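**Sofa bed sagging in the middle: replace the slats or the mechanism?**

**drurulham_dan**
Three-seat Gremard sofa bed, click-clack type, used as a bed by guests up to 15 nights a year. Centre of the seat has dropped. Frame is beech, slats are sprung birch in plastic holders. Gremard quoted $278 for a full slat kit. Worth it?

**Carys Hopkin**
Check the centre rail before you spend anything. Put a straight edge across the bare frame. If the rail is bowed, new slats will sit in the same dip.

**vidaloka_upholstery**
Disagree. On that model the holders go first. The plastic creeps under load and the slat loses its camber. Replace holders only, reuse the slats.

**Carys Hopkin**
Holders failing gives you a loose slat and a rattle. He described a drop across the centre. Different fault.

**drurulham_dan**
Straight edge shows a gap under the middle. Rail is bowed. Holders look fine.

**vidaloka_upholstery**
Fair enough, rail it is. I'd still do the holders while the cover is off.

**Sun-ja Um**
I had the same fault on a Song two-seater in July. Fix was a steel angle screwed to the inside face of the rail, plus a centre foot. Pre-drill the beech or it will split. Clamp the rail straight first, then fasten. I matched the angle to the navy we're using in the rest of the flat. 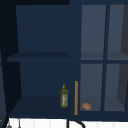
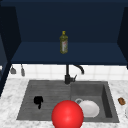
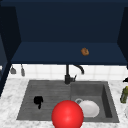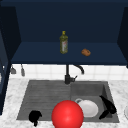

Fasteners matter more than the thickness of the angle. I used 15 mm screws at first and they pulled out of the end grain, so go longer if the rail allows. Set the centre foot with the bed open and someone sitting on it. On colour, a dark matte navy like the cupboard over the sink is hard to match from a chip, and I ended up having a tin tinted from an offcut. The angle only shows when the bed is folded out.

**drurulham_dan**
Does the foot mark the floor? Mine is on soft pine.

**Sun-ja Um**
Felt pad, 1000 kg of guests and no dents so far.

**vidaloka_upholstery**
Felt picks up grit. Use a rubber cup.

**Carys Hopkin**
Rubber can stain an oiled finish. Test it somewhere hidden.

**drurulham_dan**
Floor is lacquered. Going with the rubber cup and a steel angle. Will post the straight edge result once it's back together.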